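datasets / household / kitchen-counter-chores / README

# Kitchen Counter Chores

Data card and notes for users. Maintained by Flora Tennant and Hamdia Tsegaye, Bremville.

## What this is

This folder contains recordings of robot arms trying to do small kitchen chores on a counter. The chores are simple for a person: put the bowl on the board, bring a fruit from the plate, fold the towel, press the lever of the toaster. We wanted to know which of them a machine can do today in a kitchen that was not built for it, and which of them it can not do.

The set has 207 episodes. Each episode is one try at one chore, from the spoken or written instruction until the arm returns to its rest position or the operator stops it. Episodes that failed are kept. Please do not remove them when you report numbers, or say clearly that you removed them.

The short answer to the question is "some of them, slowly". The longer answer is in the section Results below.

## The kitchen

All episodes were recorded in one kitchen in Trurkesmont during April. The counter is marble with a gray pattern and the wall is covered with green mosaic tile. We did not change the wall or the lamps. The light comes from the room and it is not the same in the morning and in the afternoon, so expect different shadows under the bowl.

Many of the foods are toys. Real fruit becomes soft after it is squeezed many times, and then the later episodes are not comparable with the first ones. The cereal canister stays closed in all episodes. Opening it is not one of the chores.

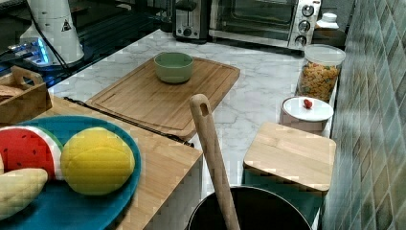
*Counter with the bowl on the bamboo board and the toy food on its plate. Base of one arm at upper left.*

The objects do not stand in the same place in every episode. Between sessions we moved the plate, the towel and the small containers, because a home is also not the same every day. If your method depends on fixed positions, it will probably not work well here, and we would like to hear about it.

## Chores

- **bowl_place**: lift the green bowl and set it down inside the groove of the cutting board. Touching the groove with the bowl is allowed.
- **fruit_to_bowl**: take the yellow fruit from the plate and put it in the bowl. The plate must stay where it was.
- **towel_fold**: make one fold in the towel on a free part of the counter.
- **toaster_lever**: press the lever down. The toaster is not connected to power in this chore.
- **lid_lift**: take the lid off the small round container by its red knob and put it on the counter.
- **spatula_return**: take the wooden spatula out of the pot and lay it on a board.
- **clear_board**: remove everything from the bamboo board, in any order.

Each episode has only one chore. We tried longer chains, for example clear the board and then place the bowl again, but the arm almost never reached the second part and we left these out of version 1.

## How an episode was made

The operator puts the objects for the chore in a starting position, steps away and gives the instruction. The policy then has a limit of 400 seconds. A person would need only a small part of this time. We chose a generous limit because with a shorter one nearly all towel episodes ended before the arm had taken hold of the cloth, and this told us nothing.

Hamdia marked the episodes and Flora checked them again without seeing the first marks. When they did not agree, the episode has the label `disputed`. Most disputed episodes are towel folds. It is difficult to say when a fold is a fold.

## Results

We give no single success number for the whole set. The chores are too different and the average hides more than it shows.

The bowl is the easy case. It is small, it has a clear rim and there is free space around it. The policy places it well from most starting positions. When it fails, it normally closes the fingers too high and pushes the bowl away, then follows it over the board.

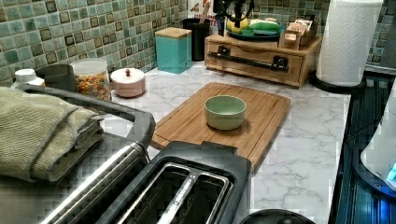
Clutter is the main problem in the other chores. A real counter has things standing in front of other things, and a person reaches over or between them without thinking. The arm has a wide wrist. It can see a small lid in front of a jar and have a correct plan for the knob, and still touch the jar on the way. We count this as a failure if the jar moves more than its own width.

The fruit chore is in the middle. The round fruit rolls on the plate when the first grasp is not centered. In the good episodes the policy waits until it stops and tries again. We did not teach this directly and were happy to see it, but it is not reliable.

The towel remains unsolved. The policy often lifts several layers together and puts them down as one. A thick towel is worse than a thin one. We would not give this job to the arm in a house today.

The toaster lever has a good success rate, with one warning. The arm presses correctly but does not feel when the lever is at the end, and it continues to press. In two episodes it pushed the toaster along the counter. These have the note `overpress`.

## Is it useful in a home?

Our opinion, which is not part of the data: for one known object on a clear surface, nearly. For tidying a counter after breakfast, no. Somebody must still stand near the stop button, and this person could tidy the counter in the same time. The question changes for people who can not reach or hold things well, where a slow machine may still be welcome. We have not tested with such users and do not want to speak for them.

## Files

- `episodes/` has one folder for each try, with video, joint positions and the instruction text
- `labels.csv` has the chore, outcome, both marks and notes
- `layouts/` has the starting positions, drawn by hand and scanned
- `prulix.cfg` has the settings for Prulix, the small player we use to view the episodes. Other players work too, but the time line may be shifted at the start.

Videos are at 100 percent of the recorded speed. If you show them faster in a talk, please write the factor on the slide.

## Known problems

1. The blue light from the equipment reflects in dark glossy surfaces. Some detectors take the reflection for an object.
2. `lid_lift` and `clear_board` have fewer episodes than the others.
3. Instructions are only in English, and they were written by two people with similar habits. "Put" is used much more than "place" or "set".
4. Starting positions for the first morning were not drawn. The field `layout` is empty there.

## Changes

Version 1.1, Thursday, May 23, 2024: corrected the labels of four `fruit_to_bowl` episodes where the plate had moved. Thank you to the reader who wrote to us about the first one.

Version 1.0: first release.

Related items
Paterson Drawer and Door Set
Folding Cloth With Two Arms: Notes From Bremville
Shelf Restocking, Small Boxes
How We Mark a Failed Episode

Contact: Flora Tennant, Hamdia Tsegaye | © 2024 Kitchen Counter Chores | Back to top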